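Do Four-Day Weeks Really Pay Off?
Speaker notes, Solveig Eklund, Wednesday session

Open slowly. Let people find their seats.

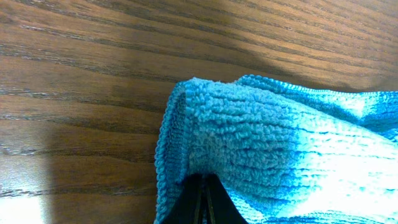

1. The claim
Zistell says output held steady after it dropped Fridays. Ask the room: output of what? They counted closed tickets. Anyone can close a ticket.

2. The survey
80 staff were asked, 14 answered. Pause here. Don't soften it. I'd guess the tired ones skipped it.

3. Salwood
Better data, but the trial ran in May, their quiet month. Show me November.

4. Questions
Someone will bring up Birine. Say I haven't seen their numbers and I'd like to.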